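Rastudmont Household Skills Programme
Progress report to the Charvát Fund
Reporting period: July to the date of this report
Submitted by Vilém Kubíček, Programme Manager, Dec 11, 2020

1. Purpose of the report

This report sets out the work carried out under the Fund's second instalment and the expenditure to date. It covers the table-setting and clearing strand only. The laundry strand is reported separately under the Plornby agreement.

2. Work completed

The strand is concerned with short, everyday tasks at the table: putting out a plate, placing an item on it, moving it to one side and clearing up afterwards. At the close of the period 1789 attempts had been recorded and reviewed against the written task sheets. The sheets were revised once, in July, when reviewers found that the wording for "place on the plate" and "place beside the plate" was being read in different ways. Attempts recorded under the earlier wording have been kept but are marked as such in the register.

Of the 52 task sheets originally proposed, five remain to be started. These are the sheets involving stacked dishes, which were held back until a suitable set of tableware had been agreed. The supplier, Rusto, has confirmed delivery for the coming quarter.

3. Work area and materials

The Fund asked at the last review for a plainer setting, with fewer distractions behind the items in use. The work area now consists of a white tabletop with matte white panels standing at the back and along the right-hand side. Reviewers report that the outlines of coloured tableware are easier to judge than they were against the former background, although pale items still require care.
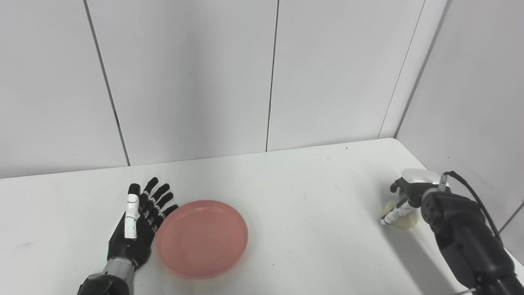
Figure 1. The table area with the pink plate, empty.

The panels show a few small specks and smudges, and there are faint marks on the tabletop. Cleaning has been added to the weekly checklist. Replacement of the panels is not proposed at this stage - the cost would be better met from the following year's allocation.

4. Expenditure

Spending on the strand stands at 3626 euros, within the approved budget. The largest items were the tabletop and panels, followed by tableware. No transfer between budget headings is requested.

5. Matters for the Fund's attention

The review of completed attempts has taken longer than planned. A second reviewer has been trained and will begin with the sheets for round dishes, where the backlog is greatest. We ask the Fund to agree that the closing date for the review may be moved to the end of the next quarter, with no change to the total grant.

The register and the revised task sheets are available on request from the programme office at Rastudmont.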